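Mini belt conveyor: tracking, bin liners, table covering

benchrat_466
I have a small Zimska belt conveyor, green PVC belt on an aluminum frame, used to carry switches and other small parts between two plastic bins. Belt length is 900 mm. It drifts toward the rear side after ten minutes or so of running. I have squared the frame and leveled the table. The end roller has an adjustment screw on each side. Which one do I turn, and how far?

torquestripe
Loosen the bracket screws first or the frame will fight you. Then tighten the roller screw on the side the belt is drifting toward, a quarter turn at a time, and let it run several full loops between changes. Small belts respond late.

Jiahui Qiu
Agree on direction, disagree on the quarter turn. On a belt this short an eighth is plenty. I overshot mine twice with quarter turns and frayed an edge. Mark the screw heads with a paint pen so you can get back to where you started.

oldfeeder
Check tension before tracking. A belt that is too tight will not track no matter what you do with the screws. If you can lift the middle of the top run slightly with a fingertip, leave the tension alone.

benchrat_466
Tension passes the fingertip test. I will try eighths.

Second question. Parts dropped off the belt bounce out of the bins. What are people lining bins with?

torquestripe
Felt. Glue it down.

Jiahui Qiu
Felt sheds, and fibers get into switch contacts. I use white foam cut slightly oversize so it holds itself in place. The sheet I buy is sold by Fetport as drawer liner. It marks easily, but a cut piece costs almost nothing to replace.

torquestripe
I have run felt under open switches for years without a contact failure. Foam takes a set and then you have a dent where everything collects.

Jiahui Qiu
Then turn it over. My table is brown paper with blue tape for the grid, and the tape is the only layout reference I use. Bin positions get written down by grid cell.

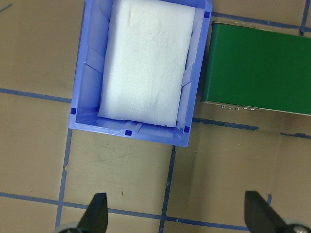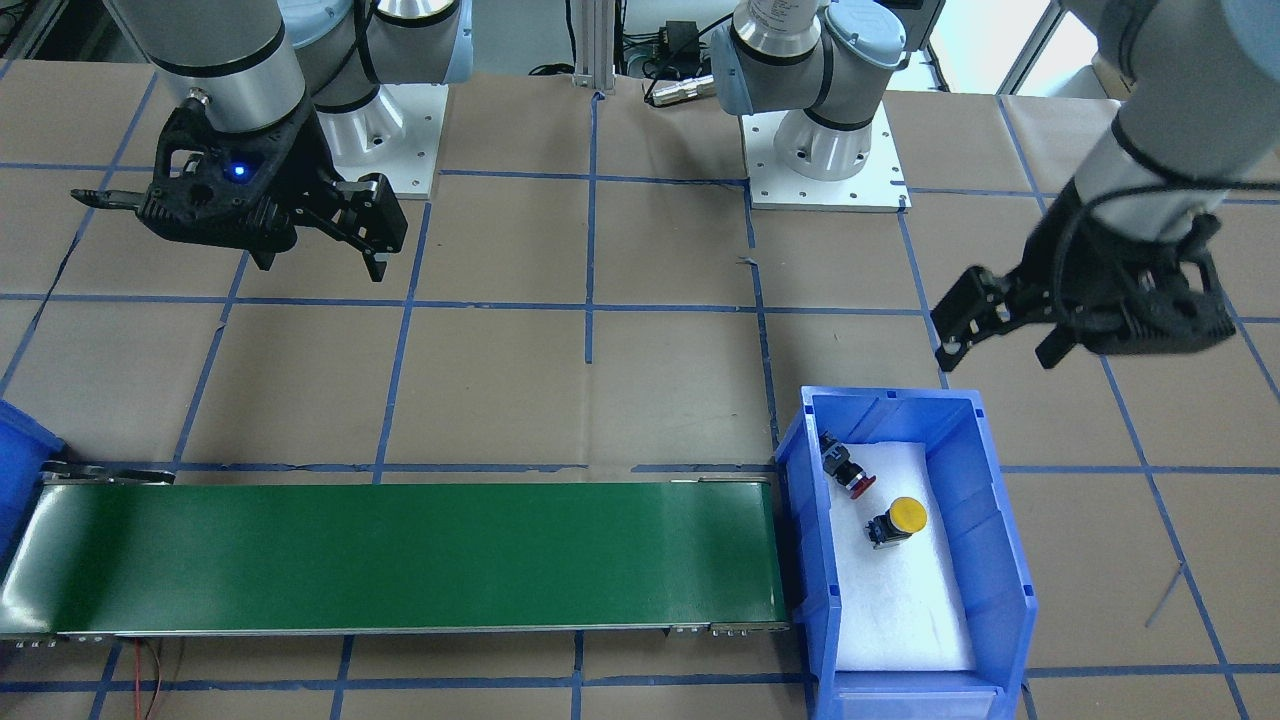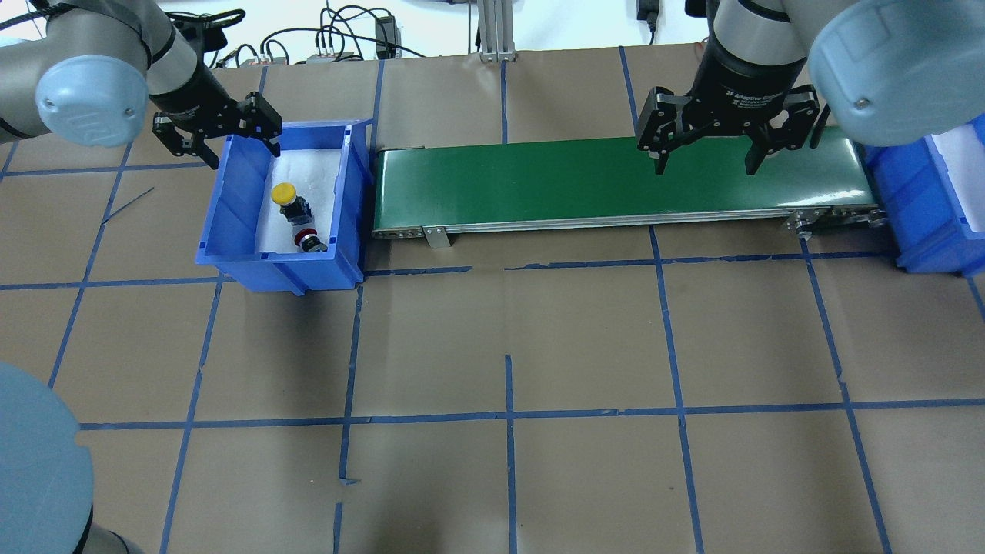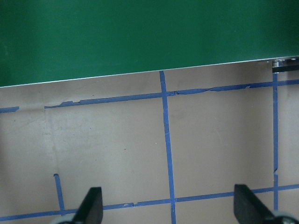
On the paper: pull it tight from the corners before any tape goes down, and burnish the tape with a plastic card. Tape laid over slack paper will pucker the first time you slide a bin across it. I replace the paper when the scuffs start to hide my pencil marks.

oldfeeder
Paper is fine for dry work. If you oil the roller bearings over it you will be replacing it every week. I would put down a rubber mat.

Jiahui Qiu
I take the conveyor off the table to oil it. A mat moves under the frame brackets and you lose your alignment.

benchrat_466
Update: three eighths of a turn in total on the rear screw and the belt has stayed centered for 21 minutes. Foam is on order. Staying with paper for now.

Comments (3)

kercombe_dan: Same drift on a Xie belt. Mine was a roller with tape residue on one end. Clean both rollers before touching the screws.

m_halloran: Does the foam come in black? White shows every smudge.

torquestripe: Still felt.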